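From: Benedita Teixeira
To: supperclub-organisers list
Date: October 2026
Subject: Re: [organisers] December party - venue, drinks, who's doing the door

Hi all

Sorry for the slow reply, been on the phone to suppliers most of the week and only just read the whole thread. Answers inline, then some bits of my own at the bottom. Typing this between courses so forgive me.

> Can someone confirm whether we've actually got Oro for the night or
> whether it's still pencilled? I've got people asking me and I don't
> want to sell tickets for a room we haven't paid for.

Confirmed. Deposit went over on Thursday and I have the email back from them. We have the upstairs and the small bar, NOT the courtyard. Courtyard is an extra 800 and they want it cleared by ten because of the neighbours, so I said no. If anybody feels strongly shout now, but I don't see people standing out there in December in party shoes.

Doors from seven, food from half past, bar shuts at one. They will not move on the one o'clock, I tried twice.

> Also what are we saying about drinks. Last year "drinks included"
> turned into a row at about half ten when the fizz ran out and people
> found out they were paying for everything else.

Yes, and I was the one stood at the bar getting the row. So this time we say exactly what's included, on the ticket and on the web page, same words in both places. My suggestion:

Ticket includes a welcome glass, the full buffet and house wine, beer and soft drinks until eleven. Cocktails and spirits are pay as you go all night.

That's it. No "open bar", no "free flowing", nothing anyone can wave at me. Oro are happy to do wristbands if we want but I think it looks like a festival. A stamp will do. Or nothing.

> Who is doing the food? I heard Issahaku and then I heard Ralitz.

Both, sort of. Issahaku are doing the hot food - the big trays, grilled fish, the jollof, the bean thing everyone went mad for in the summer, plus a lamb dish I haven't tasted yet. Ralitz are doing cold and sweet, so the salads, breads, dips, and the dessert table from ten onwards. They've worked the same room before, different nights, and both know how tiny that service lift is. I've asked for it all to go up in two loads before six and then one top-up. Anything more and we'll have trays stuck on the stairs with guests trying to get past.

Costs. Issahaku have quoted 2000 all in with two of their own staff serving. Ralitz quoted 533 which seemed an odd number until I saw they'd taken off the plate hire, as Oro's plates come with the room. Neither includes a tip and I'd like us to put one in. Please don't leave it to whoever has cash in their pocket at the end of the night again.

Vegetarians: properly looked after. Vegans: fine on the hot side, I'm still waiting to hear on puddings. Allergies need to come to me in writing and not by someone telling someone at the door. 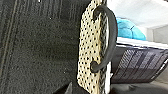

Music next. Same DJ as last time can't do it, she's away. I've got a hold on the duo who did the spring night, first hour quiet stuff while people eat and then they turn it up. They want a table, not a shelf, and two sockets that aren't shared with the coffee machine. Fair enough after what happened in spring. Oro says there is a separate circuit by the window so that's where they'll go, meaning the buffet moves to the long wall. I think it's better there anyway, people can go down both sides if we pull it out a bit.

Coats. We need a proper plan for coats. Last year's pile on the landing was a disgrace and two people went home in the wrong one. Oro has rails but no one to mind them, so either we pay for a person or we take turns. I'd rather pay. Raffle tickets pinned on, one person, done by half eight mostly.

Tickets - we're using Navex again. I know, I know. The fee is annoying but it's the only one of the lot that lets us do the table names and the waiting list without me keeping a seperate spreadsheet, and I am not keeping a spreadsheet. Page is built, not live. Before it goes live I need:

- somebody else to read the wording, I can't see it any more
- a yes or no on plus ones paying the same price (I say yes, same price)
- the refund date. I put two weeks before. Caterers want final numbers then, so it makes sense to match

Seating is a mix, tables of 6 along the back and then high tables and stools near the bar for those who'd sooner stand. Please don't promise anyone a particular table. If a group wants to sit together they book together, one name, one payment. I spent most of last year's party moving chairs for latecomers and didn't eat a thing till the desserts came out.

Dress: I've put "dress up if you like". We had a long chat about a theme and I think it died a natural death? If somebody still wants gold and black then say so this week, otherwise I'm leaving it. I don't think people want to buy an outfit for one night.

Midnight toast - no it's not new year but several of you asked for a toast so there'll be one at eleven, just before the included drinks stop. Bit of fizz for everyone, someone says a few words, keep it SHORT. I'm not doing it, I did it last time and my voice went.

Getting home. Last train is too early for most, night bus stops over the road. I'll put the local cab numbers on the bar and in the reminder email. Oro don't want people waiting on the front step after closing so we need to nudge everybody downstairs from quarter to one. Lights up helps.

> One more, sorry - are we doing the early price again? It did shift
> a lot of tickets in the first week.

Yes but shorter. One week then it goes up and stays up. No sneaky extensions for friends who forgot, me included. People on this list get the link a day before it goes out to everyone else, so check your junk folder as the Navex ones tend to land there.

Jobs still going: coats (unless we pay), door for the first hour, someone to meet Ralitz at the side entrance, someone to be nice to the neighbours and drop a note through beforehand. Reply to the list please, not just to me, or I lose track and then two of you turn up to do the same thing.

Tasting is at Issahaku's on Tuesday evening, there's room for a couple more if you want to try the lamb. Come hungry, they don't do small portions. Let me know by Monday lunch so I can tell them how many.

Right, must go, something's boiling over

Benedita

PS forgot - Oro need the name of one person who stays to the very end and signs the room back over. I'm down for it at the moment but would very happily swap.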